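Caderno da oficina – setembro de 2021

Imprimir | Enviar por e-mail | 3 comentários

Voltei à tinta ferrogálica do manual da Quintero, aquele de 1748 que o Braulio Cárdenas me emprestou em fotocópia (e que já tem uma nódoa de café minha, desculpa, Braulio!). Desta vez deixei as galhas moídas de molho 15 dias e coei duas vezes por pano. O cheiro é horrível, a cor ficou linda.

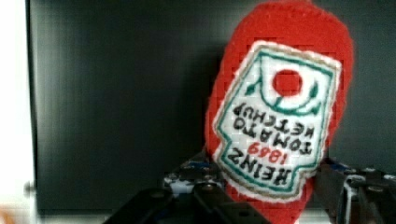
Frasco de ketchup em malha ou feltro, com etiqueta branca cosida.

Juntei 30 gramas de sulfato ao lote B e a goma só no fim. No papel Prestov a linha escurece depressa e quase não alastra. No Feruron é outra história, aquilo bebe tudo e o traço abre em pelinhos – talvez falte cola no papel, talvez eu esteja a carregar demasiado na pena. Fiz a mesma frase nos dois e guardei as tiras na pasta verde.

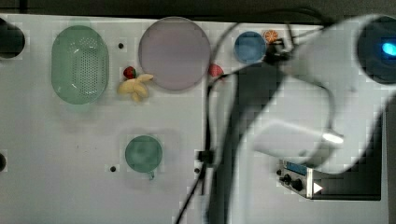
O Braulio respondeu que o problema é a goma: ele dissolve-a de véspera em água morna e só depois mistura, e com o Feruron nunca teve pelinhos. Acha também que eu devia deixar o lote B sossegado até outubro antes de o julgar. Paciência não é o meu forte, mas está bem, fica na prateleira de cima, tapado com pano e elástico.

Falta pedir mais aparos à Skornari (os finos, que os outros arranham) e medir a acidez do lote A, que me esqueci outra vez.
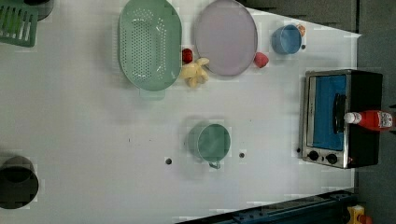
Escorredor verde e prato lilás, vistos de cima.

Próximo teste: mesma receita, metade da goma, tiras à janela e tiras na gaveta.

Partilhar | Este site utiliza cookies. Aceitar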